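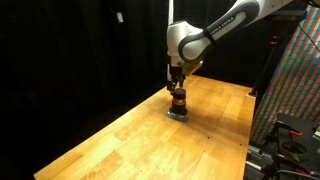

December, bench log, grasp planner branch

Picked up from Noemi's note on the close-on-contact threshold. The old check compared finger width against a constant, so any change of object needed a new constant. Replaced it with a width-rate test: closing is treated as finished when the rate stays under the limit for 14 consecutive control cycles. Reads cleaner and the config loses one parameter.

Pose estimate next. The Virnetti node was still publishing in the camera frame after the restart - the static transform was being launched twice, and the second copy carried last month's calibration. Removed it from the launch file. Planner log had 437 stale-transform warnings by then, all of the same kind.
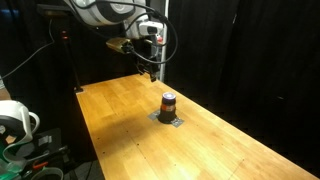 Container on the grey marker, gripper back over the far part of the bench.

Approach height is now taken from the object model and no longer from the table plane. Emanuel wants the retreat segment planned separately; agreed, but not on this branch.

Open:
- planner timeout is 323 ms in the Damia config and 1457 ms in ours, pick one
- width-rate limit is still hard-coded
- ask Noemi whether the bag converter keeps gripper effort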